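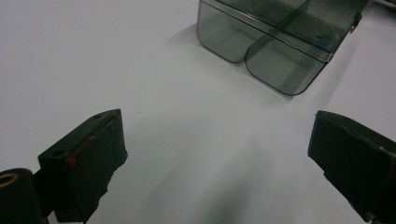 bench 2, pale top

18 June 2026

Glue trials for the drawer fronts, cont. Wallin stock, the short boards from the back rack. Hedvig wants an answer before she orders for September so am pushing this through.

Batch A: hide glue, clamped overnight. Fine. Two of the joints had squeeze-out I should of scraped sooner, now its like glass. Chisel took a chip out of the edge. Sanded, looks ok from the front.

Batch B: Stero white glue, clamped 44 min then left alone. Held when I leaned on it. Failed when Melina leaned on it. Clean break along the glue line, no wood torn at all, so starved joint? I think too much clamp. Redo with less pressure and a thicker coat.

Batch C: not started. Out of small clamps, Melina has them on the Volow chairs till tomorrow.

Humidity was up all day with the big door open. Write it on the boards next time, I keep forgetting and then the numbers mean nothing.

Ukberg quote came in: 599 for the birch, delivery extra. Hedvig Engström to call them and ask if they'll do 10 boards instead of the full pack. If not we go with offcuts and live with the color mismatch.

To do
- B again, 2 test joints, light clamp
- sharpen the wide chisel (again)
- new brushes, the old ones are shedding into the glue
- ask Melina about teh drawer runners, left side sticks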